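Search reviews and guides
Home Reviews Hands Arms Software Forum

Flarkamov task planner: two months of asking for a bottle

I've been running Flarkamov since May and I keep getting asked if it's worth the switch from plain old hand-written scripts. Short version: mostly yes, with some grumbling about the contact settings.

You write steps in a little text file (reach, touch, pull, grasp) and Flarkamov does the planning for both arms and the hands. My test job is the fridge job, and I love it because everything in it is annoying. A big plain door gives the vision side very little to grab onto, so the planner leans on touch to find where one door stops and the other starts.

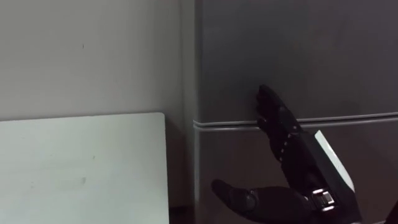
Haris Đorđević
Contributing reviewer, software and control

The touch step is the best thing in the package! You give it a surface and a push limit, and it plans the fingers in flat against the door near the seam. The default limit was way too timid for me, so I bumped it to 35 percent and left it there. What I don't love is the second arm. Flarkamov parks it wherever it likes unless you add a keep-out box, and the box editor is fiddly (typing the numbers in by hand is quicker, trust me).

Grasp planning is where I spent most of my evenings. Brown glass against a white, frosty compartment is easy enough to spot, but a bottle lying on its side at an angle needs a hand pose the stock library didn't have.
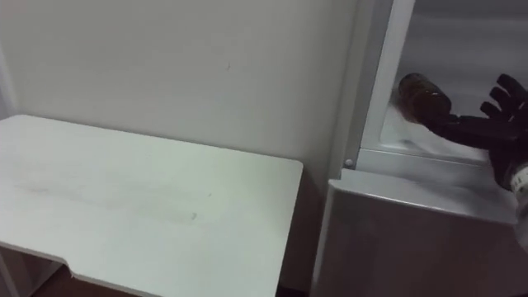 I ended up adding 18 poses of my own, and the planner picked them up without a restart, which made me very happy. Replanning takes over 52 milliseconds on my desktop, fine for this kind of slow work, though I wouldn't want it for anything that moves fast.

The log viewer is rough. One long run gave me 493 warnings, nearly all of them the same line about joint smoothing, and you can't mute just that one. Zdenka Dimitriou on the forum has a filter script that helps a lot, so grab that first.

I'm keeping it installed. If they fix the box editor I'll bump my score up from a four.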